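Taped Parcel Trial

The Taped Parcel Trial, also called the Skivico trial, is a method for comparing robot grippers on boxes and paper bundles that have been wrapped by hand in clear packing tape. It was set up by the automation firm Skivico at its workshop in Enville and written up by Orlando Rengifo, who ran most of the early sessions. The first version of the test sheet is dated 6 June 2020. A revised sheet, with a changed scoring system, came out in August of the same year.

The trial deals with a narrow problem. Most grippers sold for warehouse work are shown lifting clean cardboard, and clean cardboard is easy to hold. Parcels sent by small shops and private senders are often wound in tape from end to end, with folds, air pockets, and flaps that stick up. A suction cup that seals well on a flat carton may leak on a wrinkle, and a jaw that closes neatly on a square edge may slide on a rounded one.

Background

Skivico began as an integrator, fitting arms and grippers made by other companies to sorting lines. Its first customer for parcel picking was the Bermúdez mail depot, which handled mixed goods from market sellers. The line there used one suction gripper for everything. According to the firm's own notes, the depot's missed picks were mostly on heavily taped items, and the staff had taken to pulling these out by hand before they reached the arm.

Rengifo first tried to copy the problem with store-bought cartons and strips of tape laid on by machine. The results were too good. Machine-laid tape is flat and runs in one direction, and every gripper in the workshop could hold it. He then moved to parcels wrapped by people, with ordinary hand dispensers, who were told to pack as they would for a long trip by mail and given no pattern to follow.

Test parcels

The parcels are a mix of tan boxes, dark printed boxes, and bundles of paper goods in printed sleeves. The contents matter less than the outside, though paper bundles are kept in the set on purpose. Booklets can shift against each other when a jaw presses on the sides, and a suction cup that holds the top may lift only the wrapping before the weight comes off the table.

Wrapping is done on a table with a checked cloth. Each parcel is pressed down with one hand while the other works the tape around it, and finished parcels are set in a row along the wall. The test sheet asks that no one smooth out wrinkles or trim loose ends afterward. A parcel that comes out neat is used as it is, and so is one that comes out badly.
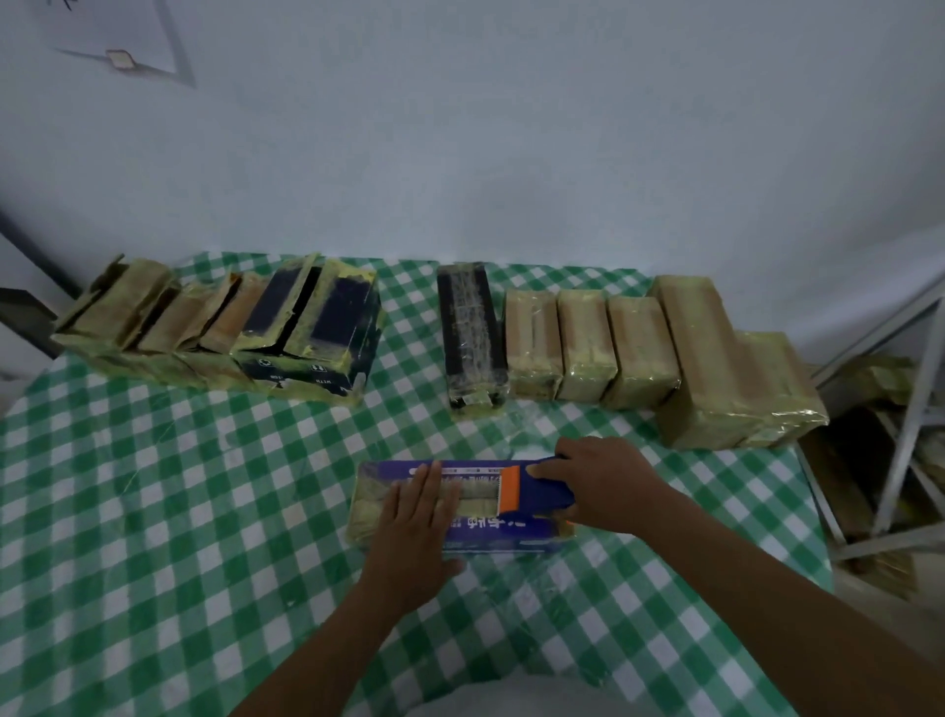 Grippers compared

Three kinds of gripper were used in the first round, all mounted in turn on the same arm.

Single suction cup. A soft bellows cup fed by a vacuum pump. It is light and quick and needs only one clear patch of surface. It was the gripper already in use at the Bermúdez depot and serves as the baseline.

Four-cup suction head. Four smaller cups on spring mounts, each with its own check valve, so that a leak at one does not empty the others. The head was made by Prundesau and sold mainly for bagged goods.

Parallel jaw. Two flat fingers driven by an electric motor, faced with rubber pads that can be swapped. The pads come in smooth and ribbed versions, and both were tried.

A soft three-finger gripper was added in August. It was borrowed for a short time only and did not go through the full set of picks, so its scores are listed apart from the others and are left out of the ranking.

Method

A parcel is placed on the pick table in one of three poses: flat, on its side, or on end. The arm moves to a point chosen by the vision software, grips, lifts, holds still, swings through a quarter turn, and sets the parcel down. A pick counts as clean if the parcel does not slip, tilt past the marked limit, or lose a strip of tape on the way.

The pick point is always chosen by the software. Early on, operators were allowed to nudge the point by hand when it fell on an obvious fold, and this was later dropped. Rengifo's notes say that two operators could get quite different scores from the same gripper depending on how patient they were.

Parcels are also wrapped again between sessions. Repeated gripping flattens the wrinkles and presses the layers of tape together, and the surface grows easier to hold as the day goes on. In the first weeks this went unnoticed, and the jaw gripper, which happened to be tested last each time, seemed far better than it was. Since the revised sheet, each parcel may be used for no more than 25 picks before it gets a fresh layer, and the order of the grippers changes from session to session.
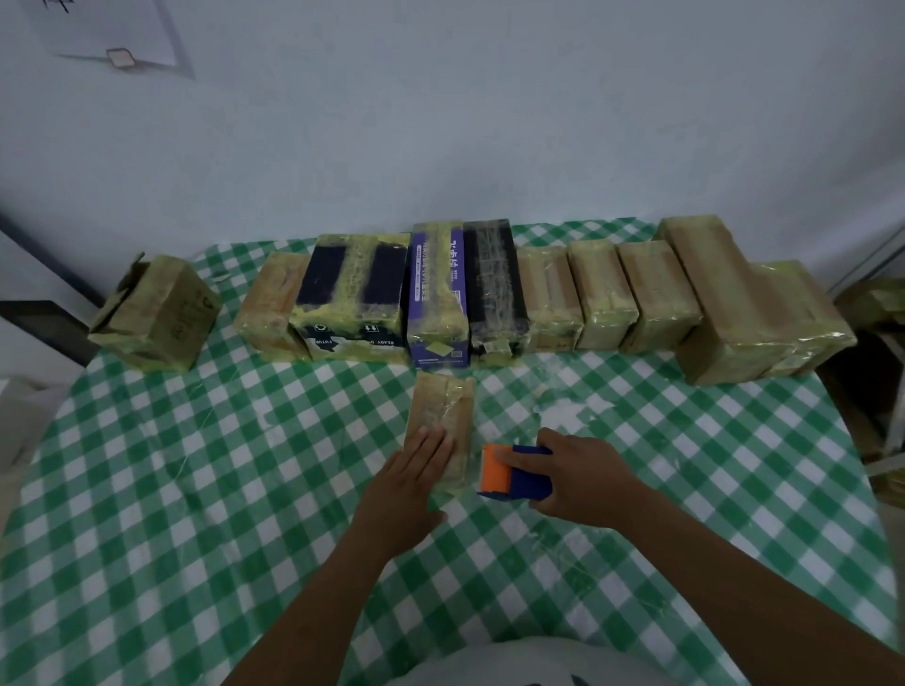
Fresh layers bring a problem of their own. Each one adds a little thickness and rounds the edges further, and a box that began with sharp corners ends up closer to a pillow in shape. The sheet therefore sets a limit on rewraps as well as on picks. Parcels past the limit are taken out of the main set and kept as a separate group — the "old stock" — which some testers use to see how a gripper copes with very soft edges.

Tape color has also caused trouble. Clear tape in many layers tends to look yellow and throws bright reflections, and a depth camera mounted above the table may read a reflection as a hole. Two camera positions were tried, one straight above and one tilted toward the front edge. The tilted one gave fewer false holes on flat parcels but more on parcels standing on end. The sheet allows either position as long as it stays the same for all grippers in a session.

Results

The first full round covered 397 picks. The single cup did well on flat parcels and poorly on parcels standing on end, where the top face is small and often crossed by a fold. Of its 67 failed picks, the larger part came from slow leaks: the parcel left the table, then dropped during the hold or the swing. The four-cup head failed less often and in a different way, usually at once, with the cups never reaching full vacuum. Testers preferred this, as a parcel that never leaves the table is not damaged.

The parallel jaw came first on paper bundles and last on large boxes, some of which were wider than it could open. Ribbed pads held better than smooth ones on wrinkled tape. On fresh, tight tape the difference was too small to matter. Both kinds of pad picked up adhesive from loose tape ends and had to be wiped down, and the sheet now gives a fixed point in the session for this.

A second round, run after the August revision, had 166 picks. The ranking of the top two grippers stayed the same, but the gap between them was smaller. Skivico put this down to the change in test order.

Placement and row picking

A later addition to the trial deals with parcels that stand side by side. In a depot, items are seldom alone on a table, and the gripper has to take one without dragging its neighbors along. Taped parcels make this harder than plain cartons do. Tape ends can catch on the next parcel, and two glossy faces pressed together may cling.

For this part of the trial, parcels are lined up by hand and pushed together until their faces meet. Mixed sizes are used in one row, so that a tall item may lean on a short one.

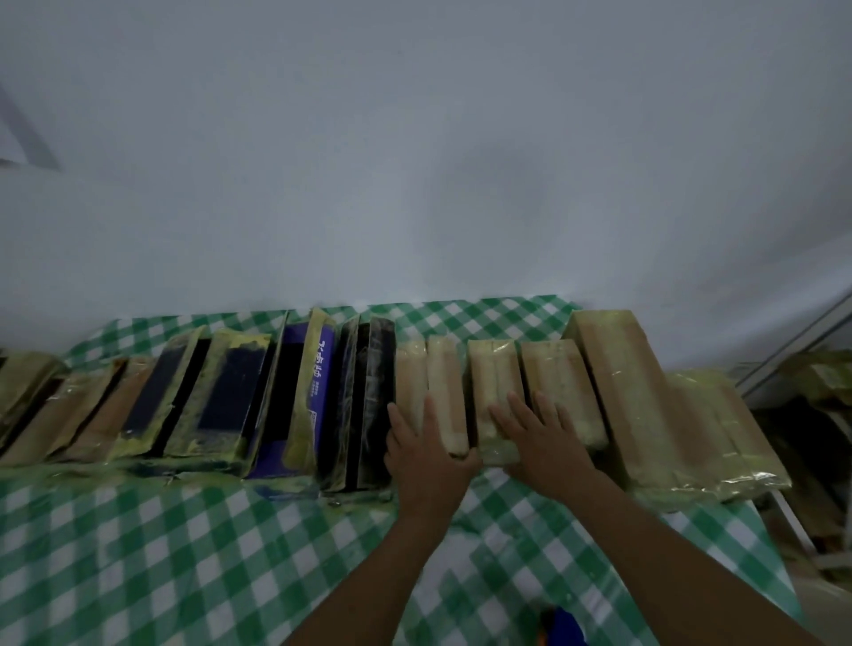 Scoring is by what happens to the rest of the row. A pick that lifts its target cleanly but knocks over a neighbor gets half marks, and one that pulls two parcels up together gets none. Suction heads have a clear lead here, as they need no room between the parcels. The parallel jaw can work only at the ends of a row or where a tall parcel stands above the ones beside it. Thin fingers were tried as a way to reach into the gaps, but they bent under the heavier paper bundles and were given up.

Use by others

Prundesau took up the method for its own testing and published a short comparison of cup materials using it. Its testers added a silicone cup with a thinner lip, which followed small wrinkles better than the standard one but wore out sooner. The Bermúdez depot changed to a four-cup head after the second round and kept a hand-sorting lane for oversized items.

Criticism

The main complaint about the trial is that hand wrapping cannot be repeated exactly. Two workshops following the same sheet will have different parcels, and their scores cannot be set side by side. Rengifo has answered that the trial is meant to rank grippers within one workshop and was never offered as a way to compare workshops. Others have noted that the set has no poly mailers or padded envelopes, both common in parcel mail.

The scoring of slow leaks is also disputed. Under the sheet, a parcel that drops during the swing counts the same as one that was never lifted. Some users mark the two apart, and a draft of a third revision includes a column for this. It also asks testers to record the brand and width of the tape.

See also

Bin picking
Depth camera
Parallel jaw gripper
Vacuum gripper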